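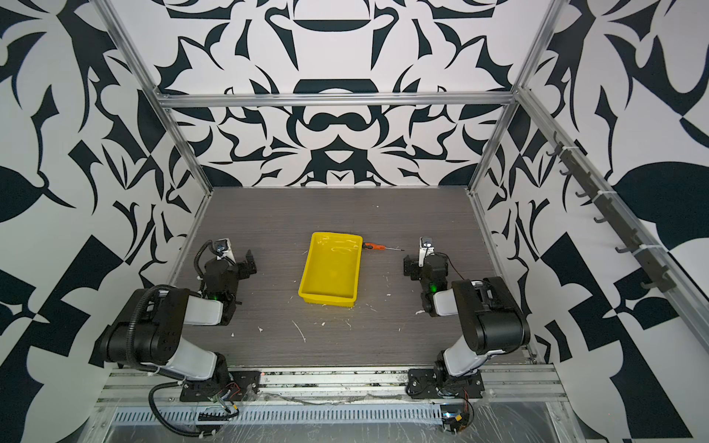
Ticket 187
Betreff: Weiße Partikel auf der Tischplatte kommen nach dem Reinigen wieder
Eröffnet: Oktober 2026
Gemeldet von: Kátia Dantas
Bearbeitung: Mudassar Magsi, Gwenaël Collet
Bereich: Arbeitsflächen und Innenausstattung
Priorität: niedrig
Status: geschlossen

Meldung (Dantas)
Auf der grauen Platte mit Holzmaserung liegen kleine weiße Partikel, verteilt über die Fläche, dazu ein dünner weißer Faden vor der gelben Kunststoffschale. Gereinigt wurde am Vorabend. Morgens ist der Befund derselbe. Auf dem grauen Dekor mit den feinen Längsstreifen fällt das stärker auf als auf den hellen Tischen nebenan. Am Muster der Wände habe ich keine Veränderung bemerkt. Bitte klären, ob sich etwas von der Verkleidung löst oder ob die Platte ausbröselt.

Rückfrage (Magsi)
1. Womit wird gereinigt?
2. Sind die Partikel hart oder lassen sie sich zwischen den Fingern zerreiben?
3. Wurde an der Schale oder an der Verkleidung gearbeitet, zum Beispiel entgratet oder zugeschnitten?
Der Schraubendreher mit dem orangefarbenen Griff, der rechts neben der Schale liegt, gehört nach der Bestandsliste in die Werkzeuglade. Bitte bei Gelegenheit zurücklegen.

Antwort (Dantas)
Zu 1: Reinigungsschwamm weiß, Lieferung Dosside, danach Tuch aus dem gemeinsamen Spender.
Zu 2: Lassen sich zerreiben, hinterlassen einen matten Strich auf der Platte.
Zu 3: Nein. Die Schale ist seit der Bestellung unverändert, die Verkleidung seit dem Einbau im letzten Dezember.
Schraubendreher liegt wieder in der Lade.

Prüfschritt 1: Tischplatte (Magsi)
Mit Klebeband an zwei Stellen abgezogen, Mitte und linker Rand. Am Band haften nur die losen Partikel. Kein Abtrag vom Dekor, Maserung unter der Lupe geschlossen. Platte als Ursache ausgeschlossen.

Prüfschritt 2: Wandverkleidung (Collet)
Schwarz-weißes Muster vollständig abgesucht, besonders die unteren Kanten über der Platte, weil weiße Flächen als Quelle naheliegen. Keine Abplatzungen, keine offenen Kanten. An der rechten Wand unten, bei den karierten Feldern, eine leichte Verfärbung, die sich mit dem Finger abwischen ließ. Als Ursache ausgeschlossen. Dokumentationsstand der Verkleidung im Ordner Zamora ergänzt.

Prüfschritt 3: Schale (Collet)
Innenseite glänzend, Rand ringsum glatt. Material durchgehend gelb eingefärbt, Abrieb müsste also ebenfalls gelb sein. Ausgeschlossen.
Nebenbefund: Reibt man die Schale mit dem Tuch trocken aus, zieht sie Partikel von der Platte an, vor allem an der Außenseite. Das erklärt, warum nach dem Wegnehmen der Schale ein Teil der Krümel an anderer Stelle liegt.

Prüfschritt 4: Schwamm (Magsi)
Testfläche 100 mm x 100 mm mit Klebeband abgegrenzt und mit dem Schwamm bearbeitet, ohne nachzuwischen. Rückstand weiß, krümelig, zerreibbar, gleicher matter Strich wie in der Meldung beschrieben. Gegenprobe mit feuchtem Tuch ohne Schwamm: kein Rückstand.

Ursache
Abrieb des Reinigungsschwamms. Der Schwamm wurde trocken und mit Druck verwendet, der Abrieb setzte sich in den Fugen am Aluminiumprofil ab und wurde beim nächsten Wischen wieder auf die Platte verteilt - daher der Eindruck, die Partikel entstünden über Nacht. Der Faden passt zum Saum der Tücher aus dem Spender. Eine Probe des Fadens liegt uns nicht vor, diese Zuordnung bleibt ungeprüft.

Maßnahmen
Schwamm aus dem Reinigungsset entfernt.
Fugen zwischen Platte und Profilrahmen mit weichem Pinsel und Sauger gereinigt.
Platte nebelfeucht in Richtung der Maserung gewischt, anschließend mit fusselfreiem Tuch (Skalason, Ausführung ohne Saum) nachgetrocknet.
Schale feucht ausgewischt und an der Luft getrocknet. Nicht trocken ausreiben.
Reinigungsblatt geändert, Freigabe durch Rogério Marinho.

Kontrolle (Dantas)
Nach 3 Tagen keine neuen Partikel auf der Platte. Ein matter Strich an der Vorderkante ließ sich erst beim zweiten Wischen entfernen. Die Schale steht leicht schräg auf der Platte, das ist von unserer Seite so in Ordnung, bitte nicht ausrichten.

Nachtrag (Collet)
Restbestand Schwämme: 4 Packungen, gehen an Anderson Brito für die Waschbecken. Nachbestellung der Tücher läuft über Fagundes, die Artikelnummer steht im geänderten Reinigungsblatt.

Ticket geschlossen (Magsi). Bei erneutem Auftreten bitte dieses Ticket wieder öffnen und eine Probe auf Klebeband beilegen, auch vom Faden.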